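Elbridge food bank asks for more weekday drivers as collections rise
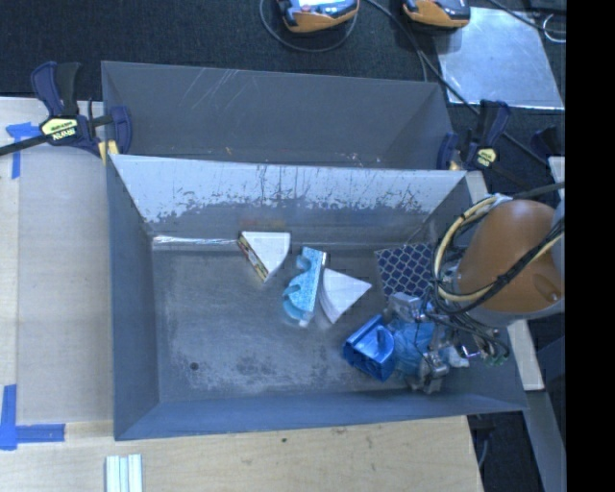
Montserrat Solís said the first thing people ask her is whether the food is any good, and the answer is that it is the same food that was on the shelf that morning. She would like more shops to ring before closing time instead of leaving it until the next day.

The Elbridge Food Share handed out 3360 parcels in the year to September, up from about 2000 the year before. Most of the increase came from short-dated food given by shops and cafés in the town centre, including sandwiches, salads, bread and milk. Tinned and dried goods given by the public were down slightly.

Short-dated food has to be collected and passed on the same day. The group has two vans and at present can fill the evening rota only from Monday to Wednesday. On Thursday evenings there is one driver, and the shops on the Voyle side of the river are often missed.

Wenceslao Barajas, who draws up the rota, said drivers need a clean licence and should be able to lift a full crate. A round takes less than two hours and starts at 6.30pm from the yard behind the old library. Fuel is paid for. New drivers go out with someone else for their first few rounds.

The number of households registered with the group now stands at 491. Families can collect from the hall in Station Road between 7.45pm and 9pm, and there is no need to book. People who cannot get to the hall may ask for a delivery, but the list for these is full until after half-term.

The town council agreed last week to let the group go on using the hall without charge until the spring. Councillor Isauro Lozano asked whether the kitchen could be used as well. He was told that the fridge there would need replacing first and that a price was being sought.

Chilled food that is not taken by the end of the evening is not kept. Bread goes to the night shelter in Mill Lane.

Anyone who would like to drive, or any shop wishing to be added to the round, should leave their name at the hall during opening hours and ask for Estrella Huerta.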